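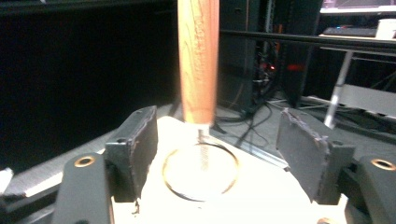
## What I'm buying for the gripper bench this spring

I had a spending limit of $1570 for the bench and I've been putting off the list since the end of winter. March is when I have to commit, so I'm writing it down.

The job I'm planning around is small-part work with the hand-held gripper. A dowel with a screw in the end and a thin ring on a white surface is typical. The parts cost next to nothing. Nearly all the money goes into everything that holds, lights and records them.

**Finger pads.** The pads chip along the top edge, and worn edges matter when the part is a thin ring. I priced replacements from two shops. Velen sells them singly at $18. Gajewski sells a similar pad for $14 but only in packs, and shipping takes longer. I'm going with Gajewski for the main order and buying one pair from Velen so I have something on hand while I wait.

**Bushings.** I'm not replacing the brass ones in the arms this round. I did put a spare set on the list for fall. If the arms start to feel sloppy before then, I'll move it up.

**Work surface.** I go through white sheet quickly. It gets rough at the edges and then parts catch on it. A bundle of 30 sheets should cover me through summer. I looked at a machined plate instead and the quote was more than the rest of the list put together.

**Lighting.** White under a strong light washes out, and a shiny ring doesn't help. I want a dimmable lamp with a diffuser. Nudora has one that clamps to extrusion rail, and I already have rail. This is the biggest single item and the one I'm least sure about. I may borrow one first.

**Cables.** Sleeves, ties and a tray for under the rack. Cheap, boring, and on every list I've made for two years. It's going on the order this time.

**Fasteners and rings.** A mixed box of screws and a bag of rings. I used to order these as I ran out and paid shipping every time. Clostness, the surplus place across town, has both, so I'll pick them up on the way home.

I left out a second gripper. I'd like one, but it would take the full budget and I'd still be working with chipped pads under a bad lamp. It can wait for next year's money.

Order of purchase is pads, sheet, cable parts, then the lamp. Whatever is left after the lamp stays unspent until June, in case something breaks. I'll post the actual receipts once everything has arrived, including shipping, which I always guess too low.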